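Setting up your fantasy league in Dronora (part 2: squad and scoring)

You've made your account and picked a league name, so now comes the good bit! I've run our little soccer league on Dronora since August, and these are the steps I send to everyone who joins.

1. Open the League tab and tap New Squad. You get 14 slots, and you can't add more later.

2. Fill the goalkeeper slots first. I always left mine till last and ended up with scraps.

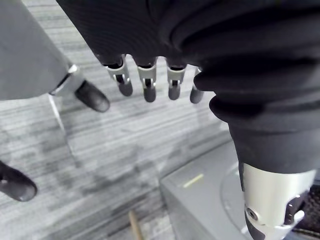 3. Watch the budget bar while you pick. Everybody starts with 3000 credits, and the bar goes red when you're over (it still lets you keep adding players, which fooled Jamie Catterall for a whole evening).

4. Tap Save Draft. Don't tap Lock yet!

Note: loan players show up under their new club, so if you can't find somebody, search by last name.
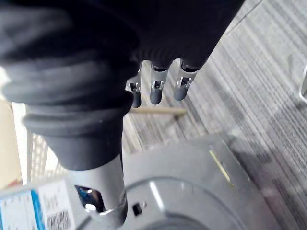
5. Choose your captain, who scores double. Press and hold the player's card until the armband pops up, then let go. Go easy on the screen if you're in goalkeeper gloves or anything thick; a dark fabric glove with folds like the gray one here is a pain for tapping small cards, so I'd do this step bare-handed.

6. Set your substitutes in the order you want them used. The app works from left to right.

Caution: once you tap Lock, your squad is stuck until the round ends. Melati Chin begged me to undo hers and I couldn't, even as league admin. 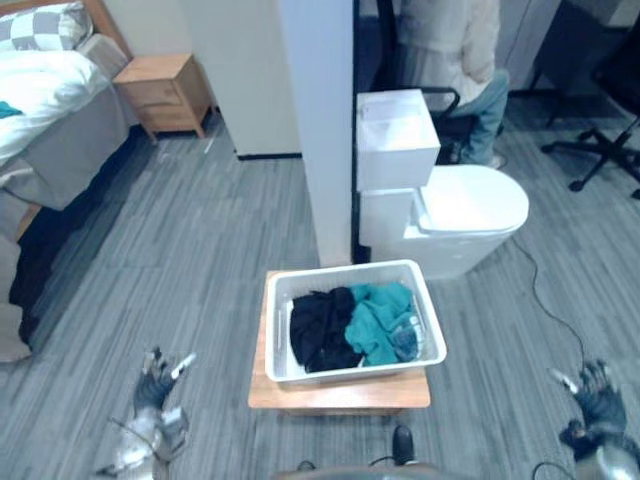 7. Go to Alerts and switch on Lineup News. I leave the rest off, or my phone buzzes all through dinner.

8. Send me your squad code so I can add you to the table. If the code comes back as Error 202, log out, log in again and resend it.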